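Bike lanes, finally — and we packed the room
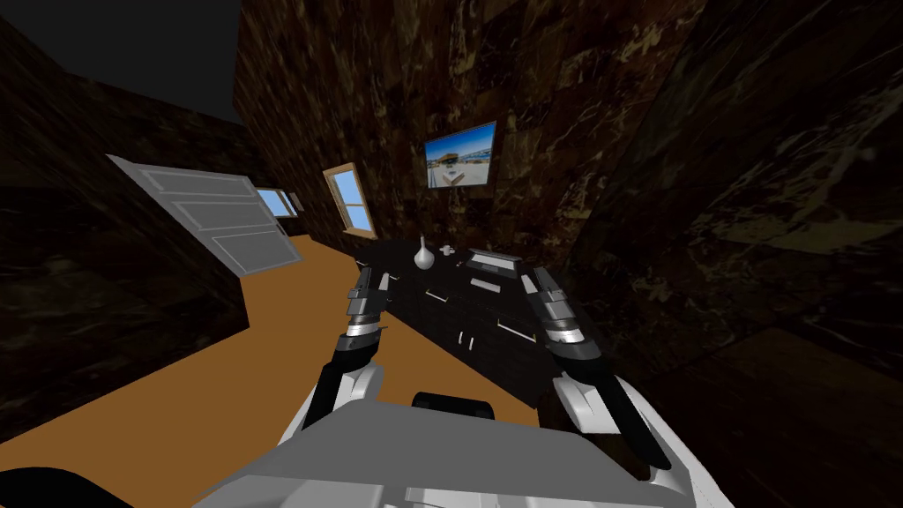 Seema Nigam

What a night! I've been going to Plurkside council meetings for 16 years and I have never seen people standing in the hallway on a Friday. Nearly 200 of us, and 25 signed up to speak.

Councillor Choi still thinks the Lai Street lanes will kill parking. Fine, he's entitled to that, but his own staff report says we lose nine spots. Nine! Oi-ling Kuo read that page out loud and got a cheer from the back.

The vote went 5–2 our way. The budget fight comes in February — please write to your councillor before then, even two lines. I'm already drafting mine.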